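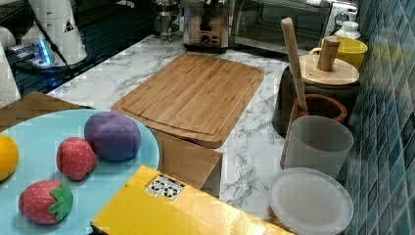

Gallery: Kitchen Handling Trials at Potunden

Last updated: February

The Potunden site hosts the household handling program operated by Clurkance for the Skememero project. During one trial, the arm controller failed to recognize a stop command and continued its programmed motion for 57 seconds before power was removed at the wall. There were no injuries. Two wrist joints were damaged and have been replaced.

This gallery shows the work at hand: soft toy fruit on a light blue plate, with a bamboo cutting board close by. Objects of this type are used for grasping tasks at the counter. The purple plum is the largest item on the plate, and its seams have been a frequent source of poor grip readings.

Findings

The fault was traced to a loose connector in the stop circuit. The connector had passed inspection at the start of the program and was not due to be checked again until the arm had completed 800 cycles. The inspection interval has been shortened, and the stop circuit is now tested at the beginning of every session.

Interim measures

Arm speed is limited until the Gatchalian review has been received. Two trained operators must be present whenever the arm is powered, one of whom remains at the wall switch. Glass and ceramic items are not to be used as grasping targets during this period.

Staff who notice a delayed stop, however brief, are to remove power and enter the event in the site log before leaving the room. Requests for the full fault report should be directed to the Clurkance safety office.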